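Minutes, Endell arm upkeep meeting, April 2026

There: Loukia, Wahyudi, Kurniawati and me (Olga Guerreiro, typing as fast as I can). Faizal sent his notes.

Gripper first! Wahyudi swapped the finger screws and ran 76 closes with no slipping, so we're all pretty happy. He wants them checked again at 815 (I've put it on the sheet).

Kurniawati brought up the wrist cable, which rubs when the arm reaches low. She'll add a clip and reroute it. Agreed.

Loukia is redoing the zero position for the toaster oven task, and she'd like everybody to please stop nudging the base!
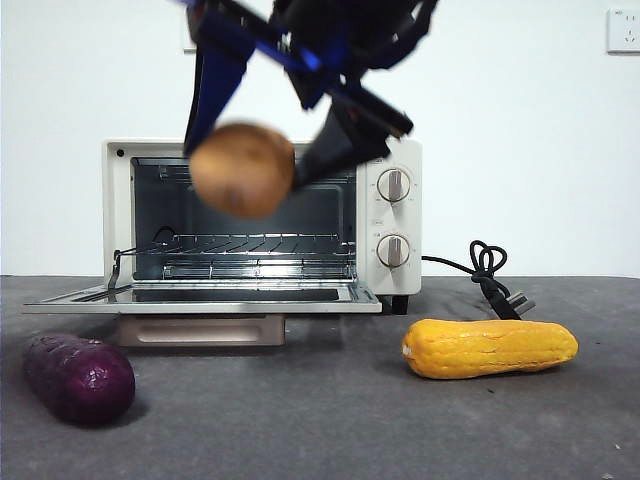
Do we have to redo the zero after changing a finger?

Only if the new finger is a different length. Same part, same length: just run the short check and log it.

Faizal orders spare screws from Panex. Wahyudi has the grease.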